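Sharing the Kitchen With an Arm: House Rules That Keep the Peace

Kitchen Tips – September

We have had a helper arm at the island for two years now, and in that time I have gone from standing nervously in the doorway with a dish towel clutched to my chest to hardly looking up from my onions. What got us there was a short set of rules on the inside of the pantry door, most of them learned the slow way. Several readers have written to ask for them, so I have typed them up, with my usual wandering off into side matters (you were warned).

Clear the counter first

Before the arm is switched on, everything it doesn't need comes off the island. Mail, keys, the fruit bowl, the permission slip somebody has to sign by morning – all of it. A crowded counter gives the arm more to bump into, and it gives you more to worry about. If you are teaching it a new job, leave out one thing and one thing only until you are happy with how it goes.

Give it a hand's width

Whatever you want picked up should stand with open space all the way around it. I use my own hand, fingers spread, and if I can set it down on every side of the cup, the cup has enough room. Keep things well back from the edge, too. A mug that a person would catch with a hip and a laugh is a mug on the floor otherwise.

Start with something plain

Our practice cup has straight sides and no handle, and I would recommend the same to anybody. Handles are lovely for people and a nuisance for two fingers that would like to come in from either side. Save your grandmother's teacups for the cupboard, and please don't begin with stemware, however well the first week goes!

Open wide, go slow, then close

The fingers should be opened fully before they get anywhere near the cup, and the last little stretch should be done at the lowest speed your arm allows. I know it feels like watching paint dry. Ours is a Matei, and the setup menu lets you choose a separate speed for the final approach, which I turned down on the first evening and have never turned back up. Watch the rim as the fingers come alongside. If one of them looks as though it will land on top of the rim, stop, back away and begin again, and never try to nudge the cup into place with your own hand while the arm is moving.
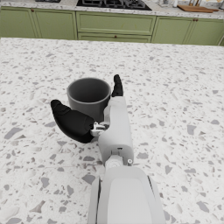
Arturo D'Amico wrote in to say that he would put the stop button ahead of everything else on my list. In his house it is mounted at the end of the counter where a child or a guest can reach it without leaning across, and everyone who comes to dinner is shown it before they are offered a drink. He tests it each morning before the coffee goes on. I have moved ours since I got his letter, and I am a little ashamed of where it used to be.

Keep heat out of the lesson

Burners off while you are teaching, every time. Nothing hot and nothing sharp goes in the grip until you have watched the same move go right with something harmless, and at our house that means 3 clean runs in a row, with the count starting over after a miss. Knives we simply don't do. Irina Tănase lets hers carry wooden spoons and feels that is plenty, and I am inclined to agree with her.

Wipe down, both of you

Stone counters hide crumbs and water spots beautifully, especially the speckled kind, so run your palm over the surface as well as looking at it. Finger pads want a damp cloth and a drop of dish soap, then a dry cloth, and nothing oily. Leave the joints alone unless your manual tells you otherwise. I made a terrible mess with cooking spray once and we will say no more about it.

Write it down

Tape a card inside a cupboard door and note the date, the job, the speed and anything odd, such as a squeak or a drift to one side. Mine is mostly tea stains by now, but when the grip began to slip last winter I could look back and find the very week it started. New pads fixed it.

Bedtime

Park the arm folded, with nothing in its fingers, and switch it off at the wall before you go up. If you have cats, do this even when you are only stepping out to the mailbox.

Next month: getting candle wax out of a tablecloth, and what to do with too many plums.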